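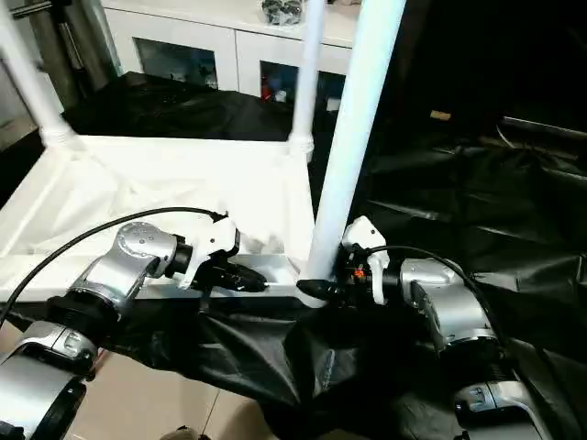
Stecksystem Plelgate: weißes Rohrgestell mit Plattform im Test

Start Testberichte Möbel Werkstatt Kontakt

Das Plelgate ist ein Gestell aus weißen Rohrstangen mit einer niedrigen Plattform. Die Stangen werden über Verbinder mit gerundeten Kanten an der Plattform befestigt. Vertrieben wird das System von Grunance, geliefert in 2 Kartons. Bei mir dient es als Ablage für Textilien, die Plattform ist mit weißem Stoff bedeckt, dahinter hängt ein schwarzes Tuch.

Aufbau

Die Anleitung umfasst 4 Seiten und kommt fast ohne Text aus. Der Aufbau dauerte allein 17 Minuten, Werkzeug wurde nicht benötigt. Die Rohre sitzen stramm in den Verbindern. Zwei davon ließen sich erst nach leichtem Drehen bis zum Anschlag einschieben. Eine Markierung für die Einstecktiefe fehlt. Wer sie vermisst, setzt vor der Montage einen Bleistiftstrich.

Stabilität

In Längsrichtung steht das Gestell ruhig. Quer dazu bleibt ein geringes Spiel, das vom Sitz der Verbinder abhängt und nach erneutem Festdrücken abnimmt. Der Hersteller nennt eine Tragkraft von bis zu 968 Gramm je Steckpunkt — für Tücher, Bezüge und leichte Kleidung reicht das. Schwere Decken habe ich nicht aufgelegt.

Plattform

Die Vorderkante ist als erhöhter Rand ausgeführt. Glatte Stoffe rutschen dadurch nach vorn nicht ab. Nachteilig ist der Rand beim Glätten: Ein lose aufgelegtes Tuch wirft Falten, und die Hand kommt vorn schlecht flach darunter. Ich fixiere den Bezug inzwischen mit Klammern an der Rückseite.

Oberfläche

Weiß auf Weiß sieht ordentlich aus, zeigt aber jeden Fingerabdruck. Feucht abwischen genügt. Das schwarze Tuch stammt von Intarasuk, gehört nicht zum Lieferumfang und fusselt auf den hellen Bezug. Renato Medina verwendet dasselbe Gestell mit grauem Stoff und hat damit weniger Arbeit.

Bewertung

Montage gut, Standfestigkeit befriedigend, Reinigung gut. Ersatzverbinder sind nur im Satz erhältlich, Einzelteile führt Grunance laut Kundendienst ab September.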